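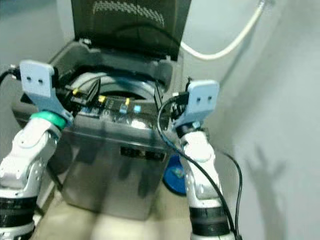 Well, the winter coat and sweater drive is back for its 13th January, and I do hope you'll dig through those closets again! Last year you filled the hall at Skudurthorpe so full we had to borrow 4 extra tables from the church next door.
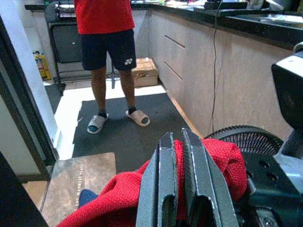 Hats and mittens are always the first to go, so please send those along too - kids' sizes most of all. Drop-off is at the side door until 4 in the afternoon, and if you need a pickup, Yi-chun Hsiao has the list.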